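A visit to the Nenham book fair

I went to Nenham in January, mainly for the backstage novels. There has been a run of them from small presses lately, stories set in dressing rooms, rehearsal halls and box offices, and the fair had given them a whole side of the upper floor. I paid at the door, left my coat and went straight up.

The programme listed 80 stands. Most were publishers, with a few second-hand dealers along the back wall. The aisles were narrow and by eleven it was hard to stop anywhere without being in the way, so I would suggest going early or waiting until after lunch.

The first stand I spent time at was Sevix, who do romances and light mysteries. Kiều Tạ was there to sign The Understudy's Keys, her second novel. It is about a wardrobe assistant who takes over the lead's flat for a season and starts getting her post. I had read the first one and found it slow in the middle. She told me this one had been cut by a third between drafts, and that the landlord used to be a main character. I bought a copy and read four chapters on the train home. It moves a good deal faster.

Across the aisle Erick Mfinanga was running Cidell more or less on his own. Cidell publishes plays as well as fiction, in small editions. He said a normal first printing for them is 900 copies, and that their one real success, a comic novel about a touring company stuck in a seaside town, had reached 3000. He had sold out of it by the time I got there. I took the order form.
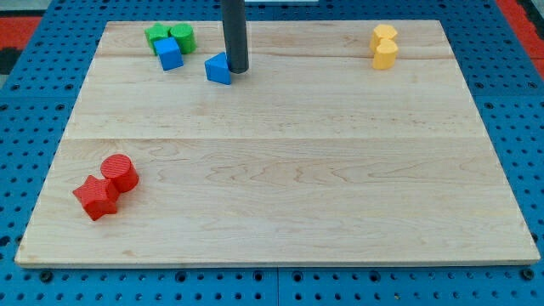
The afternoon talk was held in the side hall and started late. Lajos Erdős chaired it, with Phong Mạch and Khải Lý on the panel. The subject was how much real theatre work a reader will put up with in a novel. Mạch was a stage manager before he wrote fiction, and he argued for plenty of it. His new book has a whole chapter on a technical rehearsal. Lý thought most readers want the quarrels and the opening night and will skip the lighting cues. They disagreed politely for most of the hour. Questions were short, and one woman asked why the producer is always the villain. Neither of them had much of an answer to that.

Afterwards I had a look at Tôn, a press I hadn't come across before. They had only 2 titles out, both translated, both about opera singers. The covers were plain and the print was a decent size. I didn't buy either but I wrote down the names.

Food was sandwiches and soup from a counter near the stairs, and the queue was long. There is more seating on the ground floor. Card payment was fine at every stand I used except the second-hand ones, so take some cash if you want to look through those boxes. Doors closed at five.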